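Drucken | Seite per E-Mail empfehlen

Futiler Tischbogen, weiß, glatt
Artikel 598

August — Premside Werkstattbedarf, Redaktion Sortiment

Der Futiler Tischbogen ist ein großformatiger weißer Papierbogen, mit dem sich Arbeits-, Pack- und Schreibtische abdecken lassen. Er wird flach aufgelegt, bei Bedarf an den Kanten befestigt und nach Gebrauch über die Altpapiertonne entsorgt. Gefertigt wird er bei Chou, Zuschnitt und Versand laufen über unser Lager in Harau.

Gedacht war der Bogen anfangs als Unterlage zum Sortieren von Kleinteilen. Auf hellem, einfarbigem Grund findet man Schrauben, Federn und Splinte schneller wieder als auf einer gemaserten Holzplatte. Mittlerweile geht der größere Teil der Bestellungen an Büros, Schulen und kleine Versandbetriebe, die einfach eine saubere Fläche haben wollen und keine Lust auf Wachstuch oder Folie.

Material und Oberfläche

Das Papier ist holzfrei, ungestrichen und auf beiden Seiten gleich. Eine Vorder- oder Rückseite gibt es also nicht, und wer einen Bogen schonend benutzt, kann ihn einmal wenden. Das Flächengewicht liegt bei 80 Gramm je Quadratmeter. Das entspricht üblichem Kopierpapier und ist für die meisten Tische ausreichend. Auf stark strukturierten Platten drückt die Struktur beim Schreiben durch. Für solche Tische empfehlen wir zwei Bögen übereinander.

Die Oberfläche ist matt. Bleistift, Kugelschreiber und Filzstift nimmt sie gut an, Tinte kann an den Rändern leicht auslaufen. Optische Aufheller sind nicht zugesetzt, der Ton wirkt deshalb je nach Beleuchtung etwas wärmer oder kühler. Unter kühlem Deckenlicht geht das Weiß ins leicht Bläuliche, unter einer warmen Lampe eher ins Cremefarbene. Wer auf dem Bogen fotografiert, sollte den Weißabgleich einmal vorab einstellen und die Lampe danach nicht mehr verrücken.

Arbeiten mit Geräten auf dem Bogen

Kleinere Geräte können auf dem Papier stehen und bewegt werden. Kabel gleiten darauf ohne Widerstand, Gummifüße haften etwas schlechter als auf lackiertem Holz. Bei schweren Geräten, die häufig verschoben werden, wirft der Bogen irgendwann Falten. Das lässt sich vermeiden, indem man ihn an der Rückseite des Tisches mit Kreppband anheftet und vorn lose lässt. Die Tischkante selbst muss nicht abgedeckt sein, ein schmaler freier Streifen hinten reicht aus, um das Band sauber anzusetzen.
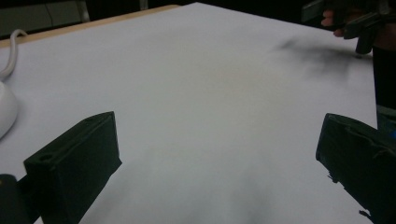 Kann man den Bogen feucht abwischen?

Davon raten wir ab. Das Papier ist unbeschichtet, nimmt Wasser auf und wellt sich nach dem Trocknen. Staub und Radierkrümel lassen sich mit einem weichen Handfeger oder einem trockenen Tuch entfernen, bei Flecken wird der Bogen gewendet oder ausgetauscht.

Auflegen

Die Platte sollte trocken und frei von Krümeln sein. Jedes Korn unter dem Papier ist später beim Schreiben zu spüren, und beim Schneiden kann der Bogen an der Stelle reißen. Den Bogen zuerst an der hinteren Kante ausrichten, dann nach vorn ausstreichen, am besten mit dem Unterarm oder einem sauberen Lineal. Mit der flachen Hand geht es auch, allerdings bleiben bei warmen Händen gern Abdrücke zurück.

Gerollt gelieferte Bögen haben eine Biegung. Sie verschwindet, wenn der Bogen über Nacht mit der Wölbung nach oben liegt und an den Ecken beschwert wird. Wer es eilig hat, rollt ihn gegen die Laufrichtung locker auf und hält ihn kurz so. Bitte nicht bügeln. Wir bekommen immer wieder Bögen zurück, die dabei gelb geworden sind, und können sie nicht ersetzen.

Überstand an den Seiten darf bleiben. An der Vorderkante empfehlen wir, den Bogen bündig zu schneiden oder nach unten umzuschlagen. Ein freier Papierrand auf Bauchhöhe knickt bei jedem Herantreten um und ist nach wenigen Tagen unansehnlich.

Zum Befestigen eignet sich Kreppband mit niedriger Klebkraft. Paketband hält besser, nimmt beim Abziehen aber von lackierten oder geölten Platten etwas mit. Auf geöltem Holz sollte das Papier außerdem erst liegen, wenn das Öl vollständig ausgehärtet ist, sonst zieht es in den Bogen und hinterlässt auf der Platte matte Stellen. Klammern gehen ebenfalls, sofern die Plattenstärke es zulässt und sie an den Seiten nicht stören.

Auf weißen Tischen

Auch auf Platten, die ohnehin weiß sind, wird der Bogen häufig eingesetzt, vor allem dort, wo viel geschnitten, geklebt oder gestempelt wird. Melamin und Lack vertragen Klebstoffreste schlecht, und die Reinigung mit Lösemittel macht die Oberfläche auf Dauer stumpf. Ein Bogen kostet weniger als eine Stunde Putzen. Wir haben ihn auf hellen Tischen länger im Einsatz gehabt, und der Unterschied zur nackten Platte ist vor allem beim Licht zu merken: Reflexe der Deckenleuchten verschwinden, und Schatten werden weicher. 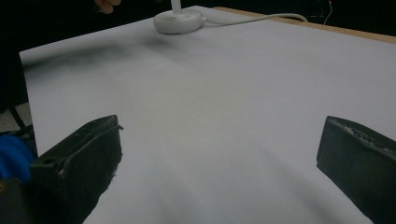
Ganz ohne Schatten kommt allerdings keine waagerechte Fläche aus, solange nur eine Lampe von oben oder von der Seite leuchtet. Für gleichmäßige Helligkeit beim Sortieren oder Fotografieren braucht es eine zweite Lichtquelle von der gegenüberliegenden Seite. Ein Fenster tut es auch, wenn die Sonne nicht direkt hereinfällt. Zum reinen Packen und Schreiben ist das unerheblich.

Fusseln fallen auf weißem Papier stärker auf als auf jeder anderen Unterlage. Das ist beim Arbeiten mit Textilien lästig und beim Arbeiten mit Linsen oder Uhrenteilen erwünscht. Kunden aus dem Textilbereich nehmen lieber die graue Ausführung, die unter eigener Nummer geführt wird und im Übrigen gleich ist.

Zuschnitt

Der Standardbogen passt auf gängige Schreibtische und wird bei kleineren Platten vor Ort gekürzt. Am saubersten geht das mit Stahllineal und frischer Klinge auf einer Schneidunterlage, keinesfalls direkt auf der Tischplatte. Mit der Schere wird die Kante bei langen Schnitten wellig. Falzen und Reißen an der Tischkante funktioniert längs der Laufrichtung ordentlich, quer dazu franst das Papier aus. Die Laufrichtung ist auf dem Einlegezettel angegeben.

Sonderzuschnitte machen wir in Harau auf Anfrage. Gebraucht werden Länge und Breite der Platte und, falls vorhanden, Lage und Durchmesser von Kabeldurchlässen. Eine Handskizze genügt. Runde Platten schneiden wir mit Zugabe, den letzten Rand muss der Kunde selbst abnehmen. Zugeschnittene Bögen sind vom Umtausch ausgeschlossen.

Lagerung

Liegend, trocken und im Originalkarton. Stehend gelagerte Rollen drücken sich am unteren Ende ein, und diese Stelle bleibt als Wellenkante sichtbar. Räume mit stark wechselnder Luftfeuchte, etwa Keller mit Waschmaschine, sind ungeeignet. Wird ein Karton im Winter aus dem kalten Auto geholt, sollte er geschlossen stehen bleiben, bis er Raumtemperatur hat.

In Harau liegen in der Regel knapp 3.000 Bögen auf Lager. Kleinere Mengen gehen noch am selben Tag hinaus, wenn die Bestellung vormittags eintrifft. Bei größeren Abnahmen bitte vorher anfragen, Chou liefert in festen Losen nach und in den Sommerferien etwas langsamer.

Kurzangaben

Bezeichnung: Futiler Tischbogen
Artikel: 598
Farbe: weiß (grau gesondert)
Oberfläche: matt, ungestrichen, beidseitig gleich
Gewicht: 80 g/m²
Lieferform: flach im Karton oder gerollt
Befestigung: nicht enthalten
Entsorgung: Altpapier, Klebebandreste vorher entfernen

Wofür er nicht gedacht ist

Der Bogen ersetzt keine Schneidmatte und keinen Hitzeschutz. Lötkolben, Heißklebepistolen und Kochgeschirr gehören auf eine eigene Ablage. Für den direkten Kontakt mit Lebensmitteln ist das Papier nicht geprüft, verpacktes Gebäck darf selbstverständlich darauf stehen. Gegen Öl, Lack und Beize hilft es nur kurz. Wer regelmäßig damit arbeitet, ist mit der beschichteten Abdeckbahn aus unserem Malersortiment besser bedient, auch wenn sie rutschiger ist und sich schlecht beschreiben lässt.

Drucken | Seite per E-Mail empfehlen

Kommentare

Gast
Nutzen den Bogen in der Schule im Werkraum. Hält bei uns länger als gedacht, nur die vordere Kante leidet. Umschlagen hat geholfen, der Tipp könnte auf den Einlegezettel.

Gast
Gerollt bestellt, würde ich nicht wieder tun. Eine Nacht beschweren hat bei mir nicht gereicht, am dritten Tag lag er dann glatt. Papier selbst ist in Ordnung.

Premside Kundendienst
Im August hatten wir eine Lieferung, die enger gewickelt war als üblich. Falls noch Rollen davon im Karton liegen, bitte melden, wir tauschen gegen flach liegende Ware.

Gast
Gibt es den grauen auch im Sonderzuschnitt? Brauche eine Aussparung für den Kabeldurchlass hinten links.

Premside Kundendienst
Der graue Bogen wird genauso zugeschnitten. Bitte die Plattenmaße und den Durchmesser des Durchlasses mitschicken, gemessen ab der hinteren Kante.

Gast
Maus läuft bei mir darauf besser als auf der Glasplatte. Mauspad ist seitdem in der Schublade.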